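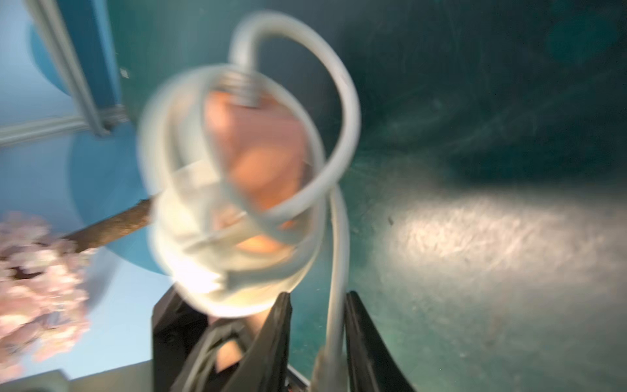
Your questions about the Gukstead bypass vote

When is the vote, and who gets one?

Voting runs through June, and every resident over 18 who lives inside the Gukstead town line has a ballot coming. If you live out on Kerr Road, please check your tax bill before you call us -- the line wanders a good deal out there, and we have had neighbors on the same driveway get different answers!

What exactly are we being asked?

Whether the town should let the county build a two-lane road from Kerr Road to the old Orau mill, so that trucks stop coming down Main Street. It's a yes or no question. The result is advisory, but the county board has told us in writing that it will take it up at its next meeting.

Will anybody lose their home?

No houses are on the route. Seven landowners would be asked to sell a strip of field, and Ailsa Baxter at the town office is glad to sit down with any of them for as long as it takes.

What will it cost me?

The county pays for the road itself. The town would pay for the sidewalk at the mill end, and that comes to $52 per household, billed once.

I never got a ballot. What now?

Oh dear, do let us know. Stop by the town office before 4 p.m. and ask for Ayana Zeleke, who can print you a new one while you wait. Bring something with your street address on it (a PO box won't do, I'm afraid).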